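Notebook, avian histology bench, 2022-12-26
Cecal tonsil and bursa, Gavlow layers, second embedding run
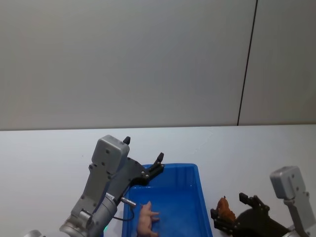

Material
Ileocecal junction and bursa of Fabricius from 13 birds, Gavlow flock, fixed in 10% neutral buffered formalin. Bird 9 had a torn bursa on arrival; kept the dorsal half only. Esophageal tonsil was taken from the same birds but is not in this run. Those cassettes are in the Emham box, second shelf, still in 70% ethanol.

Processing
Standard overnight schedule. Ceca opened lengthwise and rinsed before trimming. Last time digesta in the lumen tore the ribbon on nearly every block. Sections at 4 µm, two per slide, H&E on the first and PAS on the second.

Cecal tonsil
Follicles with clear germinal centers in the proximal cecum, just distal to the junction. Diffuse lymphoid tissue between them fills the lamina propria and pushes into the submucosa in birds 2, 5 and 11. Crypts run down between the lymphoid units. Some hold sloughed cells and heterophils. No capsule that I would call complete.
Bird 7 cut tangentially, crypt depth not usable. Re-embed.

Bursa
Plicae well filled, cortex and medulla easy to separate at low power. Interfollicular septa thin except bird 4, where they are wide and the follicles look shrunken. Could be early involution or a fixation effect. Compare with the March blocks before writing anything down as a finding.
Follicle long axis, bird 1, 23 follicles measured, largest 800 µm. Edge follicles left out.

Problems
PAS too pale on the whole batch. Schiff reagent was from the open Akpan bottle. Rosalinda Magbanua had the same result on her spleen sections. Discard it and repeat with a fresh one.
Slides 12a and 12b have swapped labels, corrected in pencil.

To do
Re-embed 7, reorient with the mesenteric side down.
Repeat PAS, all birds.
Ask Wukitz about the Bu-1 antibody, dilution not given on the sheet.
Harderian glands from the same birds still to be trimmed.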